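From: Clem Katene
To: skidomholm-bread list
Date: 10/25/18
Subject: Re: [skidomholm-bread] Rye starter slow since the weather changed

Dear Coralie, dear all,

Thank you for your message. I put it here again, because some members receive the digest and do not see the beginning.

Coralie Tipoki wrote:
> Hello everyone. My rye starter was very lively in June and now it hardly
> rises. I feed it every evening with the same flour from the mill at
> Skestden and the same tap water. It smells a bit like nail varnish in the
> morning. The last two loaves were flat and had a wet line along the bottom.
> Flynn Faulkner told me to throw it away and start again, but I have had it
> for a long time and I would be sorry. Is there another way? Also, does
> anybody prove their dough on the boiler? Mine sits on the kitchen counter.
> Coralie

I would not throw it away. With respect to Flynn, who bakes better wheat bread than I do, a starter that smells of nail varnish is usually only hungry. It has eaten its flour before you come back to it. This sounds strange when it also rises slowly, but the two things go together quite often. The yeast is weak, and the acid from the old part is too strong for it.

What I do in this case is the following. I keep one spoon of the old starter and put the rest in pancakes. To the spoon I give 70 grams of rye flour and 70 grams of water which is warm to the finger, and I stir until I see no dry flour. I do this in the morning and again in the evening, for three days. On the first day it will look dead. Please do not be worried by this and do not add sugar. On the third day mine has always come back, and I have done it perhaps four times in the years that I bake.

The flour may be also a part of the question. The Skestden mill changed to the new harvest some weeks ago, and Abena Aidoo wrote on this list that her dough became more sticky with it. If you still have an older bag, try to feed half of the starter from that one and compare. I use Loureiro wholemeal at the moment, only because the shop near my work has it.

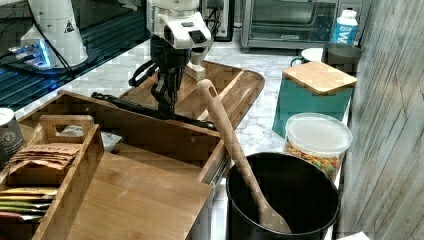 About the wet line I have more to say, because I had it myself during one whole winter. In my loaves it came from two reasons. The first was that I cut the bread too early. Rye must rest until the next day, and I know that with children in the house this is difficult. The second was that I let the loaf become cold directly on a board, so the steam could not leave from below. A tray with a raised rim like the bamboo one is even worse in this respect, as the edge keeps the damp air close to the crust. It is good for carrying the loaf to the table, with the handle cut out at the end, but for the cooling I take a wire rack, or the grid from the oven if both racks are occupied.

There is a third possible reason, the oven itself. Mine says one thing on the button and does another. I bought a small thermometer to hang inside, and found that the bottom was much colder than I believed. Now I heat it for a full hour with the iron plate in, and the bottom of the bread is dry.

I don't recommend the boiler for proving. It is too warm when it works and too cold when it stops, and the dough doesn't like this. I put the bowl in the oven with only the lamp on — the door a little open with a wooden spoon — and this gives an even warmth all the night. Write a note on the oven door. My husband once heated it with the bowl inside, and the cloth also.

Macarena Mateos asked me last time for the recipe of the seeded loaf. It is 543 grams of rye flour in total, 12 grams of salt, 104 grams of seeds soaked overnight, and water until it is like a thick porridge. I know that the flour is a strange number. It comes from the size of my Finier tin, and I was too lazy to make it round. If your tin is smaller, bake the rest as rolls.

Coralie, please tell us how the starter looks after the third day. If it is still quiet I can give you a jar of mine at the next meeting, it is no trouble.

With friendly greetings,
Clem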